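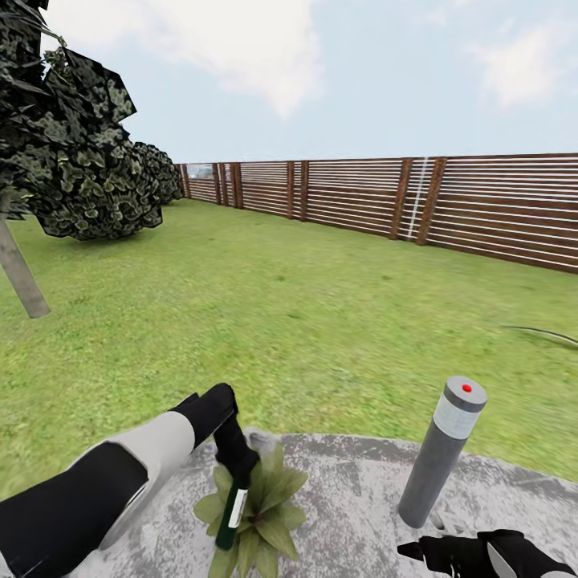
Does a gripper that does well in simulation do well on a bench? Sometimes, and far less often than the sales page would have you think.

I spent most of August comparing two grippers, the Corrigan and the Nistari, in the simulator before putting money down on either. Same arm, same controller, same garden table, same slim green bottle held by the top over a plant. The Corrigan got through 641 trials with 16 drops. The Nistari dropped 105 in the same number, and the forum had it buried by dinnertime.

I don't buy it. Glass in a simulator has whatever friction you typed in last. When I lowered that one value a little, the Corrigan went to nearly 421 drops and the Nistari barely moved. So what did I measure? Mostly my own guess about glass.

Liam Tully says I should randomize the friction and stop complaining. Fine, I will, but over what range? He didn't have one. Hiyori Murakami sent me her bench notes on the Nistari, and her complaint is the finger pads, which the model I downloaded treats as perfectly rigid blocks.

I've ordered neither. Niamh Ó Gríofa has a Corrigan I can borrow for two weeks, and I've got a real bottle and a bathroom scale to start with.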